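Work with us > Open calls > Table sorting and small goods

Call for participants: sorting and putting away small things on a shared table

Womano is looking for people who like to put things in their place. We work in the large open room on the ground floor at Ardale, and we study how people arrange ordinary small goods on a table: boxes, cards, storage boxes, a vase with flowers, and so on. The work is paid and it is not heavy.

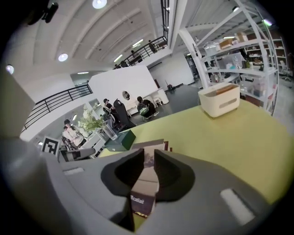 Mathur wrote to us after the April round that she expected it to be boring and that by the second hour she was having opinions on where a vase should stand. She also asked us to say more clearly in the call that there is no correct answer to most of the tasks. We agree with her, so we say it now: for most tasks there is no correct answer. We want to see what you find natural.

What you will do

You will stand or sit at a large table. On it there are household and desk things of different sizes. You receive a short task on paper, for example "make the table ready for a guest" or "put away what you don't need for writing a letter". Then you do it in your own way and in your own speed. When you are finished you tell the session leader, and the next task begins.

Some tasks are about packing. You get a storage box and a group of small things, and you decide what goes inside and what stays on the table. Other tasks are about display, as in a small shop: which box stands in front, which card stands behind it, how much free space you leave between. There is also a short part with flowers, where the vase must be moved without spilling, and this part you can leave out if you have an allergy to pollen. Please write it in your application.

After each group of tasks we ask you a few things about your choices. You answer by speaking, in simple words. We write down your answers, and you may read them before you go home.

Time and payment

One session takes 2 hours, with a break in the middle. Tea, coffee and water are free. The payment is 50 dollars for a session, and you receive it by bank transfer in the week after. If you travel by bus or train inside the Padbridge area, keep your ticket and we pay it back. Taxi costs we can't pay.

Most participants come for two sessions, not on the same day. If you can come for one only, you are still welcome, but please tell us before, so that we can plan the second place for another person.

Who can apply

- You are 18 years or older.
- You can read a short text in English and speak about it. Your English doesn't need to be perfect, ours isn't either.
- You can lift a small box with one hand or with two, as you prefer.
- You did not take part in the April round. We are sorry for this, but the tasks are partly the same.

Experience in a shop, a storage room, a library or a hotel is welcome but we don't require it. We are also glad to hear from people who say they are untidy. In the last round we had too many people who fold their socks by color, and the results were a little one-sided.

If you use a wheelchair, the entrance and the room are without steps, and the table can be prepared so that all things are in reach. Please tell us one or two days before.

Practical information

The room is shared, and other people may be working or talking there during your session. It is usually calm, but it isn't silent. If noise disturbs you very much, ask for an early time, when it is normally quieter. Wear comfortable clothes. Long loose sleeves are not practical because they pull small things from the table. Bags and coats can be left in the locker room next to the entrance.

Please don't bring your own objects for the table. A few participants did this with good intention, but then we can't compare.

How to apply

Write a short letter, half a page is enough, to Womano, Room 151, Ardale, Padbridge, or leave it at the front desk in a closed envelope. Please include:

- your name and how we can reach you
- which times of the day are possible for you
- if you want one or two sessions
- allergies or anything else that we should know
- one sentence about your own desk or kitchen table and how it looks at this moment

The last point is not a test. We use it to make the groups mixed - tidy people and less tidy people in the same week.

Applications must be with us by 18 October 2022. We answer every letter, also when all places are taken, and in that case we ask if you would like to stay on the list for the next round. Your letter is kept only for the planning of the sessions and is destroyed when the round is closed.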